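Setting up a tool drop in the Flovell tabletop simulator

Flovell is a simulation package for people who want to try arm programs before buying or wiring up an arm. The base license includes one room, one table and a white six-joint arm with a two-finger gripper. This tutorial uses the Varkham container pack, sold as an add-on with 32 objects. Allow 14 minutes or so for the first run.

Before you start

Install version 31 or later. Older versions load the pack but ignore the bin walls, and parts fall through. Open the Tabletop project and choose Containers, Mixed from the layout list.

1. Check the layout

Orbit the view until you can see the whole tabletop. The blue bin and the tan box belong at the near end, both turned at an angle. The red bucket goes farther back, to the left of the arm's black mounting plate. If a container is missing, reload the layout. Don't drag one in by hand, as it won't be linked to the task.

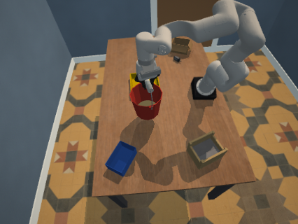 2. Set the approach height

In the Motion panel, pick the red bucket as the target and set the approach height above its rim. Measure from the tip of the held object, or a long thin shaft will catch the rim on the way across. The default is fine for short parts only.

3. Step through the drop

Turn off Auto Run and use the Step button. Pause with the gripper over the bucket and look from the near end of the table. The shaft should point down across the opening, and you want the fingers clear of the yellow tray the bucket sits in. Adjust the wrist angle a few degrees at a time.
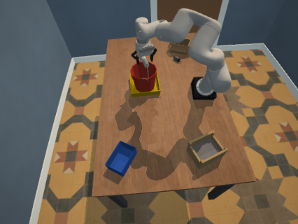 4. Save and export

Save the task under a new name. Export writes a plain text file of joint positions; ours came to 1,129 lines. The Sperling controller plug-in reads this file directly. Fanach users need the converter in the Tools menu.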